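Flakside Student Robotics – Wrist Camera Project, Gallery

The Flakside project is a one-semester assignment in the second-year automation class. The team has four students: Đạt Ninh (controls), Thoa Vương (vision), Hằng Nông (data handling) and Sang Quách (mechanical). Amândio Patrício supervises. The task is to record, label and replay manipulation runs using only the cameras mounted at the wrist, with no overhead view. Work began in June.

The images on this page are unprocessed. No lens correction or cropping has been applied, and the black border is part of the recorded image. Corrected versions are produced later in the pipeline and are not shown.

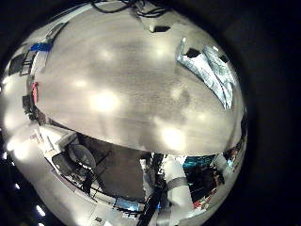 Fisheye lenses were selected after a comparison with a standard narrow lens. The narrow lens gave straighter edges and easier calibration, but lost the target whenever the wrist rotated past 20 degrees. The wide lens keeps the target in view for longer at the cost of resolution near the rim. Thoa Vương wrote the calibration routine, which fits the distortion model from 85 board positions. Points close to the rim are given a lower weight – they were the main source of error in the first version.

Reflections remain an open problem. Bright spots from the ceiling lights move across shiny surfaces as the camera moves, and the tracker tends to lock on to them as if they were fixed features. The current workaround is a brightness mask applied before feature detection. It removes most false matches and also removes some good ones.

Recording format

Each run is stored as one folder holding the video, joint positions and a text log. The logger, named Dinum, was written by Hằng Nông and replaces the script used by the previous class. It writes a time stamp for every video frame and flags any gap longer than 12 milliseconds. The target for the semester is 2,000 labeled runs. Flagged runs do not count toward the total but are kept for testing.

Soft objects

The second half of the assignment deals with cloth. Cloth has no fixed shape, so the grasp planner cannot use a stored model. Đạt Ninh's planner, Turkis, separates the cloth from the background, looks for a raised fold and proposes a grasp point there. Patterned fabric is harder to separate than plain fabric, and strong glare on the background can split one region into two. 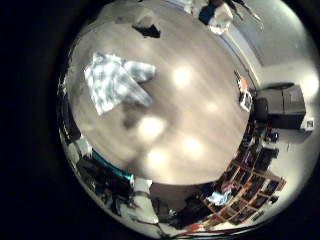

Patterned cloth on the light wood-grain floor, with glare from the overhead lights. The cube shelf curves along the lower right.

Labels for cloth runs are drawn by hand on every tenth frame and interpolated between. Two students label each run separately, and outlines that disagree are sent back for a second pass. Sang Quách is revising the camera bracket so that the cable leaves it on the side – the present exit angle puts strain on the connector at full wrist rotation. Drawings for the new bracket will be added to this page with the next set of pictures.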